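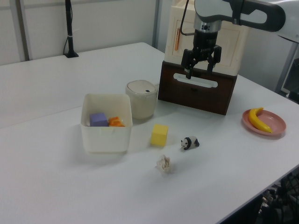
Drawer sticks every summer. Is candle wax a real fix or an old wives' tale?

Asked by Wayne Girard in Furniture and Storage
Viewed 135 times

I have a small wooden chest that was my aunt's. Three drawers, no metal runners, just wood sliding on wood. From October to about Easter they all behave. Then it warms up, the air gets sticky, and the bottom one jams so hard that I end up lifting the whole chest off the floor when I pull.

Everyone I ask tells me to rub a candle on it. I've done that. It was better for a week, possibly because I'd had the drawer out and given it a wipe, and then it went back to how it was. My neighbour swears by soap. The man in the hardware shop sold me a tin of Dasen drawer polish, which smells exactly like a candle and cost a good deal more than one. No change that I could detect.

So my question is whether any of these rubs do anything, or whether people put them on in August, the weather turns in September, and the wax gets the credit. I'd also like to hear from anybody who has planed a drawer down and regretted it. I don't want a sloppy fit all winter to cure two bad months.

The chest stands against an outside wall, if that matters. The drawer is not overloaded, it has tablecloths in it.

3 answers

Shakuntala Tyagi
Top answer, 20 votes

You're right to be suspicious, but you've lumped two problems together.

Wax cuts down rubbing. If the drawer fits and merely drags, wax on the bottom edges of the sides and on the runners will help, and it'll last months. What wax can't do is make a swollen drawer smaller. Yours jams in damp weather and frees itself in dry weather, so I'd say it's swelling, and you could empty a whole box of candles on it.

Before you take any wood off, find out where it binds. Wait for a bad day. Take the drawer out (wiggle it side to side, don't yank the handle, old handles come off). Scribble along the top and bottom edges of both sides with a soft pencil, push it in, pull it out. Where the pencil has smeared or rubbed away is where it's touching. Mine was only catching along one top edge, at the back, over a length no longer than my hand.

Then sand that bit. Only that bit. 121 strokes or whatever it takes, I'm being silly, but go slowly and keep trying the fit. I used medium paper wrapped round a block. You are very unlikely to notice the difference in January. People who regret it are the ones who got a plane out and went down the full length of both sides because it felt like proper work.

After that, wax the edges you've sanded. Bare wood takes up damp faster than sealed wood, so there the candle does earn its keep a bit.

Pull the chest a couple of inches off that outside wall too. Costs nothing. I can't promise it helps, I did it at the same time as everything else.

Comment from Wayne Girard: Pencil test done on Fri 12 July, horrible muggy day. Left side, top edge, near the front. The right side is clean as a whistle. Will sand at the weekend and report back, though I reserve the right to blame the weather if it works.

Comment from Shakuntala Tyagi: Check the runner on the right as well. If it's worn down the drawer will tip over and catch on the opposite corner at the top. Then you'd be sanding the wrong thing.

Comment from Wayne Girard: There is a groove in it, now you mention it. Bother.

Santosh Garg
4 votes

Never had any luck with soap. It picks up moisture and goes gummy, and then you've a second job scraping it off. Some people say it has to be dry soap but I don't know what other kind they think I was using.

I put those little tubs of moisture crystals in the drawer in June. The packet said they would dry out the whole cupboard. One tub filled up with water, which looks impressive, but the drawer still stuck, and with the room door open all day I suppose I was trying to dry the house. Might be different in a shut room.

If the runner is worn, you can glue a thin strip of hardwood on top of it. Fiddly but it worked on my desk. Nylon tape does the same for less bother, if the wear is slight. Measure the gap first because it adds height and you haven't much to spare.

Consuelo Cordero
0 votes

just buy a new one with metal runners, life is short

Comment from Ankit Mittal: He said it was his aunt's. And I have metal runners on a Priltau unit and they stick as well, so I wouldn't count on it.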